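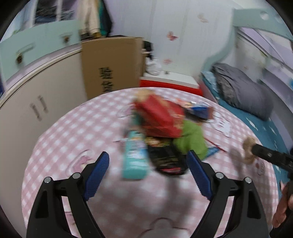
Sports > Hockey > Rules for Young Fans > Icing

What Is Icing?

Icing is a rule in ice hockey. It stops a team from getting out of trouble by shooting the puck all the way down the rink. When an official calls icing, play stops and the puck comes back to the other end for a face-off.

The lines you need to know

A hockey rink has several painted lines that run from one side to the other. Three kinds matter for this rule.

The red line in the middle is called the center line. It cuts the rink in half.

The thin red line near each end is called the goal line. The net sits on it.

The two wide blue lines divide the rink into zones. They are used mostly for a different rule, called offside, which has its own page.

When is it icing?

A player has to shoot the puck from his or her own side of the center line. The puck has to travel over the center line and then over the far goal line, and no one can touch it on the way. If it goes into the net, it is a goal and there is no icing.

Suppose the Drengate team is tired. A Drengate defender gets the puck beside her own net and fires it down the ice. It slides over the center line, over the far goal line, and bumps the boards. The Bilolside goalie stays in the net. The linesman blows the whistle. That is icing on Drengate.

Now suppose she skates over the center line first and then shoots. The puck goes to the same place, but it is not icing. Sending the puck in this way is called dumping it in, and teams do it all the time.

What happens next?

The puck goes back to the end of the team that iced it. Two players line up at one of the face-off circles near that team's net, and an official drops the puck between them. The other team is now close to the net, so this is a bad place to lose a face-off.

Many leagues add a second part. The team that iced the puck may not change its players before the face-off. The skaters who were tired have to stay on. The other team may send out fresh ones.

Three ways to decide

Leagues do not all call icing at the same moment.

1. Touch icing. A player from the other team must reach the puck and touch it before the whistle. If a player from the shooting team gets there first, play goes on.

2. No-touch icing. The whistle blows as soon as the puck crosses the goal line. Many youth leagues use this one. It prevents hard races into the boards.

3. Hybrid icing. The linesman watches the race and decides who is winning it when the players get near the face-off dots. If the defending player is ahead or the race is even, it is icing. If the attacking player is ahead, play continues.

When icing is not called

Icing can be waved off. The linesman does this by moving both arms out to the sides, the same signal a baseball umpire uses for "safe." Reasons include:

- The puck touched a player on the other team after it was shot.
- The linesman thinks a player on the other team could have played the puck but chose not to.
- The goalie left the net to go after the puck.
- The shooting team has fewer players on the ice because of a penalty. Some youth leagues leave this one out, so ask your coach.

How to spot the call

Look at the linesman at the back of the play. One arm goes straight up when icing is possible. If the arm stays up and the whistle blows, icing has been called. If the arm comes down into the "safe" signal, keep watching the puck.

Words to know

Boards: the wall around the rink.
Face-off: the way play starts. An official drops the puck between two players.
Linesman: an official who watches the lines. Some leagues say "linesperson."
Zone: one of the parts of the rink marked off by the blue lines.

Written by Grigoris Kontogiannis. Rules checked by Sugeng Majimbun.

121 shares | 7 comments

Related
What Is Offside?
Why Does the Ice Need Resurfacing?
Penalties: Minor, Major and Misconduct
How a Face-Off Works
What Does a Goalie Wear?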